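Projects > Data Collection > Reports to Funder

Home | Projects | Reports | Datasets | Contact

2021-12-13
Posted by the Griltent project office

Griltent: Progress Report on Hand-Held Gripper Demonstrations, Second Period

This report covers work from July to the present under the Sakow grant. It deals with the collection of tabletop demonstrations only. Model training is reported separately by Esteves.

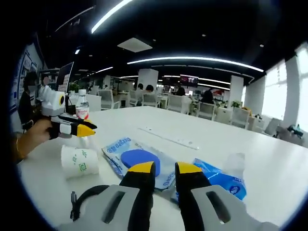

1. Status against plan

The plan called for 1929 accepted demonstrations by the end of the period. That number has been reached. A further 598 recordings were made and rejected at review. Rejected recordings are kept on the archive drive with a reason code and are not counted toward the target.

Collection takes place at a long white table in the open-plan office. Operators work with hand-held grippers, each with two black fingers tipped in yellow. Objects in use include plastic packages, a round sponge pad, a paper cup and a water bottle.

2. Task set

The task set now has 12 tasks, all single-table. Most are pick-and-place with one or two objects. Three require two grippers working from opposite sides of the table, and these take the longest to record. Tasks involving soft packaging were added in July at the request of Esteves, whose first policy did poorly on anything that changes shape when gripped.

3. Rejected recordings

The largest group of rejections came from tracking loss, mostly when the operator turned the gripper quickly toward the windows. The second group was operator error: wrong start position, or the object released before the end marker was given. A smaller group had the fingers closed at the start of the recording, which the processing script does not accept.

The start procedure has been rewritten. Operators now hold the fingers open over the table, wait for the tone, and begin. The rejection rate dropped after the change, but the new procedure has not been in use long enough to report a reliable figure.

4. Equipment

Grirko supplied replacement finger tips in two batches. The second batch was slightly softer than the first and was set aside so that grip force would stay comparable across the set. Cable strain at the housing remains a weak point. Two cables were replaced in the period and one spare is left.

5. Data delivery

The first 400 accepted demonstrations were delivered to Esteves in the agreed format. The remainder are processed and waiting for the label check. Timestamps in the first delivery were offset between the left and right grippers on the two-gripper tasks; a corrected index file has been sent, and the recordings themselves did not need to be changed.

6. Next period

- Complete the label check and deliver the remaining demonstrations.
- Record the two-gripper tasks again at a second table with different lighting.
- Order cables and one full set of finger tips from Grirko, first-batch hardness.

Spending is within budget. The cable and tip order will be charged to the equipment line, and no transfer between lines is requested.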